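Section 6: Preparing a fossil block with the Udov air scribe

This section covers setting up the Udov air scribe and removing matrix from small vertebrate material in limestone or mudstone. Read Section 5 (air supply and hoses) first. For acid preparation, see the separate Plulo tank guide.

Last revised 15/09/2021. Replaces all earlier versions of Section 6.

Before you start

You will need:
Udov air scribe with the fine stylus fitted
Regulated air supply with a working water trap
Sandbag or bead cushion
Binocular microscope or head magnifier
Consolidant, thinned for penetration
Soft brushes and a hand blower
Specimen record sheet
Safety glasses, hearing protection and a fitted dust mask

CAUTION: Rock dust from many fossil sites contains silica. Do not run the scribe without extraction, even for a short job.

6.1 Setting up the bench

1. Place the bench against a wall, away from doorways and foot traffic.

2. Set the extraction hood so the mouth sits a hand's width behind the specimen. Turn it on and check the draw with a strip of tissue.

3. Lay the sandbag in front of the hood. Press a hollow into it with your fist.

4. Run the air hose over the back of the bench. Leave enough slack for the handpiece to reach the whole block without pulling.

5. Put the record sheet and a pencil on the side you don't work with. Pen ink can run if consolidant gets on it.

Keep the work surface a plain, light colour. Small chips of bone or tooth are easy to lose on a patterned or dark top.
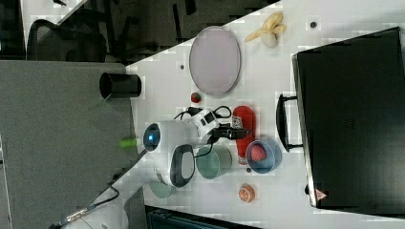
White tabletop with robot arm, oval tray and black hard-shell case.

6.2 Checking the block

1. Read the field label and copy the specimen number onto the record sheet. If the block has come from more than one jacket, write down every number. For example, Ait Brahim quarry blocks 114 and 138 join along one face and share a single sheet.

2. Photograph all sides of the block with a scale bar before touching it.

3. Look along each edge under magnification. Mark any exposed bone on a printed photo, not on the rock.

4. Tap the block lightly with a fingernail. A hollow sound can mean a crack inside. If you hear one, run thin consolidant into the nearest opening and leave the block overnight.

Note: Snake and lizard vertebrae often lie in a curve. If you can see three or four in a row, sketch the line they follow and expect more bone on either side of it. Ribs are much thinner and may leave the line at any angle.

6.3 Removing matrix

1. Put on eye, ear and dust protection.

2. Start with the regulator at the lowest setting. Open the handpiece valve slowly until the stylus buzzes evenly.

3. Test the stylus on a corner with no bone showing. The rock should come away as powder or small flakes. If it comes away in lumps, lower the pressure.

4. Hold the stylus at a shallow angle to the surface and work away from the bone. Do not point it straight down.

5. Stop every few minutes and clear the dust with the blower. Brush only where the bone is sound.

6. When the rock over the bone is as thin as a fingernail, change to a pin vice and finish by hand.

7. Seal fresh bone with one thin coat of consolidant. Let it dry fully before going on.

CAUTION: Never use the scribe on limb bones or hip elements in small reptiles. They can be shorter than a grain of rice, and vibration alone may break them. Use a pin vice for the whole job.

If a piece comes off, stop work and turn off the air. Leave the extraction running, but move the block out of the draw before looking for the piece. Place it in a capsule, label it, and mark its position on the photo. Refit it the same day if you can - the break will be cleaner.

6.4 Finishing for the day

1. Close the handpiece valve, then the supply valve. Bleed the hose.

2. Drain the water trap.

3. Wipe the stylus and put one drop of oil in the air inlet.

4. Sieve the dust from the sandbag area and look through it under the microscope before throwing it out. Keep anything with a smooth or shiny surface.

5. Write the hours worked, the pressure used and the consolidant on the record sheet.

6. Cover the block and return it to the Zarkance drawer cabinet. Don't stack blocks, padded or not.

Service the scribe every 2000 minutes of running time, or each December if it hasn't reached that. Spare styluses and seals are listed in the parts table at the back of this manual.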